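Automation Purchasing, Unit 4: Reviewing a Kit on Offer
Handout prepared by Griet Hermans

Our case for this unit is the Jukora arm kit, sold by Wollance as a package: arm, gripper, mounting parts and 30 hours of remote support. The quoted price is $1,303 per month on lease. Floor marking is left to the buyer — read the site section of the offer before you compare prices.

Start with the gripper. Note what the offer says about finger wear and spare parts, and whether covers are included or billed separately.

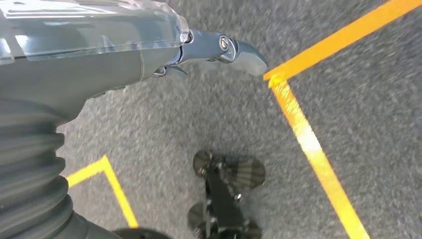 Fig. 4.1. Gripper over the carpet, with yellow floor tape.

Next, look at the space the kit needs. The Stendavville trial used tape on carpet, with steel tables nearby. Farzana Mohmand's review put site preparation at roughly 600 dollars, none of it in the quote.
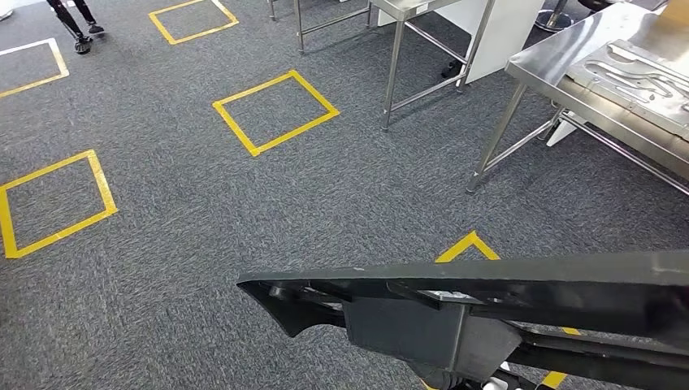

Fig. 4.2. Taped squares and work tables, with the arm in the foreground.

For the next session, read the Qureshi offer as well and write one page on which lease you would sign. Give your cost for the first year. Bring a printed copy — we will mark them up in pairs.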